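Short thread on storing onions and garlic through winter, since I get the same questions every September. 1/9

Most rot I see at Predton starts before storage. The necks were still green when the tops came off. Bend the neck. If it feels like a drinking straw with water in it, leave the tops on and wait.

Curing: one layer, under cover, moving air, no direct sun once the bulbs are lifted. I use the open shed with a box fan on low. Stop when the outer skins rustle and the roots snap off dry. 2/9 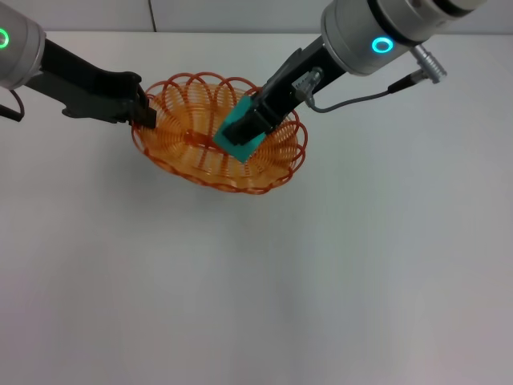 Temperature next. Onions sprout fastest in the middle range, the temperature of an ordinary kitchen cupboard in fall. Cold and dry holds them. My back room sits at 43 Fahrenheit from late fall on, and the yellow storage types hold there until spring. Sweet types do not. Eat those first. 3/9

Humidity matters more than people expect. Too damp and the roots restart. Too dry is rarely a problem for onions but garlic will shrivel in its wrapper. If you only have one room, set it up for the garlic and check the onions more often. 4/9
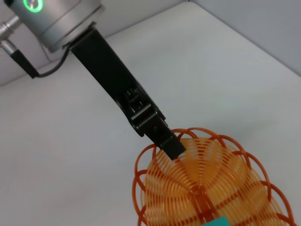
Containers. Anything with open sides works: mesh bags, slatted crates, wire racks, old bread trays. Anything with a lid does not. Depth is the real limit. I keep onions two layers deep at most. Veronica Surdu hangs hers in braids at Sulesel and loses fewer than I do, but she also has a taller ceiling and more patience. 5/9

Do not store them next to potatoes. Potatoes give off moisture, and the onions pick it up. Apples are worse for the potatoes than for the onions, but I keep all of them apart anyway.

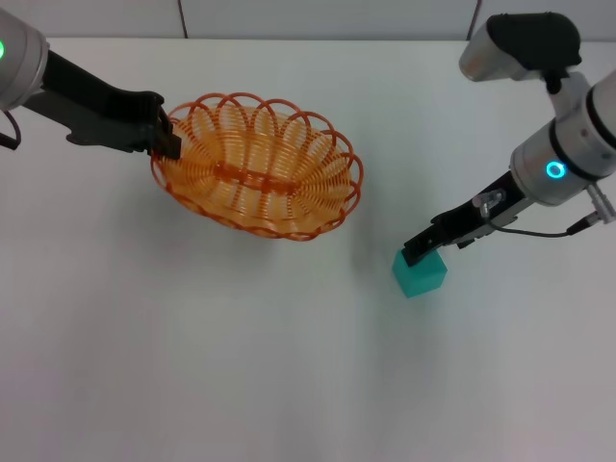

Orange basket, white table.

Sorting. Go through everything once a month. Press each bulb at the neck with your thumb. Soft neck, use it today. Black powder under the skin is a mold. If it is only on the outer layer, peel it off and cook the rest. If it goes further in, throw the bulb out and wipe down the shelf. 6/9

Numbers from last season, for those who asked. 3,000 bulbs lifted, 600 lost by spring. Nearly all of the loss came from one bed that I watered too late in summer. The late water kept the necks thick and they never closed. I now stop watering when the first tops fall over. 7/9
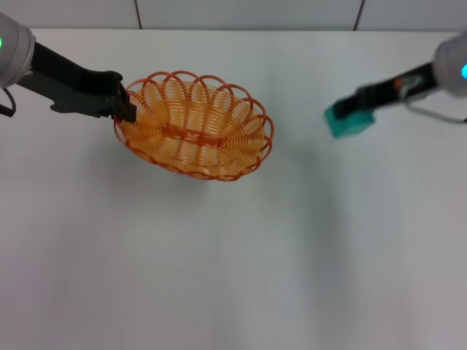
Murdo Laing asked about seed-grown against sets. In my beds seed-grown bulbs keep longer. Sets bolt more often, and a bulb that has bolted has a hard core and a hole down the middle. It will not store whatever you do with it. Pull those when you see the flower stalk and use them fresh. 8/9

Garlic: leave the wrappers on, trim roots to a quarter inch, leave an inch of stem on hardnecks. Do not put it in the fridge if you plan to take it back out. The chill sets it up to sprout once it warms again. Planting stock gets picked out at curing, biggest heads, and goes in a paper bag with the variety written on it. 9/9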